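Re: [Gulville-Kitchens] Hard water spots

Hi all, and thank you for the kind welcome back!
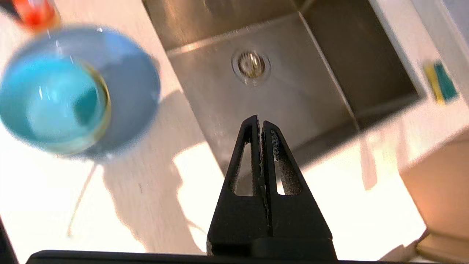 The sink and the white countertop

Telma Zapata wrote:
> Does plain vinegar really do anything on
> Gulville water? I've been scrubbing since
> August and I'm about ready to give up.

Oh Telma, please don't give up yet! I use plain white vinegar, half and half with warm water, on a soft rag laid over the spots for as long as it takes me to drink my coffee (I'm a slow drinker, mind you). Rinse well and dry with a towel. My sister over in Garnovska swears by lemon, but she goes through nearly 100 of them a year, and that adds up. Go easy around the faucet if yours has a colored finish.

Hugs to everybody on Sorrentino Street,
Marge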